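**Finishing a maple board: oil, varnish or leave it alone?**

**orla_lopresti:** Orlandini in Akenville finally had maple in, so I've come away with a glued-up board for the children's play corner and 88 opinions on how to finish it. It has a small dark knot that my brother-in-law wants filled. I want it left. 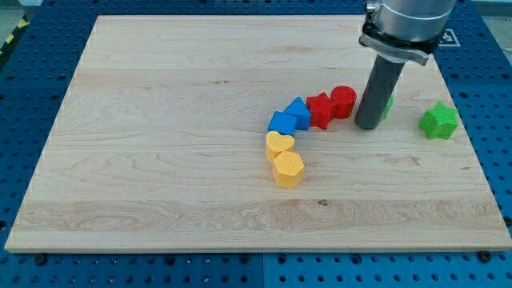 The plan is two coats of oil, sanding between. He says varnish. He also says he'll do it himself, and he has been saying that about our gate since we moved in.

**bai_shiyu:** Leave the knot. Fill it and you'll have a small dark patch of filler instead, and you'll have paid for it.

**gatepost646:** Varnish. Oil is for people who enjoy oiling.

**noemi_r:** Disagree. Varnish chips the first time a toddler gets going with a brick, and then you're sanding the whole lot back. Oil you can patch. Is that wavy grain as strong all over?

**orla_lopresti:** Strongest towards the near edge, pinker there too. Lovely stuff. I've already lost the argument about keeping toys off it until it's finished. 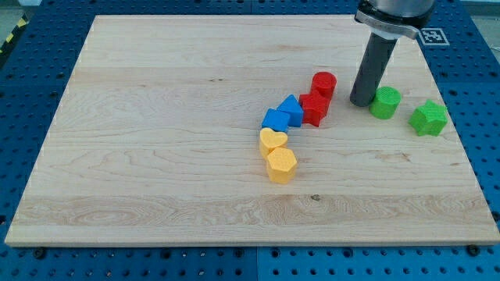
What grit would you stop at? I've got 80 and a packet of something finer with the label gone.

**noemi_r:** 80 is for floors and grudges. Get some 240.

**gatepost646:** I've varnished three of these and none has chipped.

**bai_shiyu:** Have any of them met a toddler?

**gatepost646:** One is in a spare room.

**orla_lopresti:** Oil it is. He's been told, and he's gone to look at the gate.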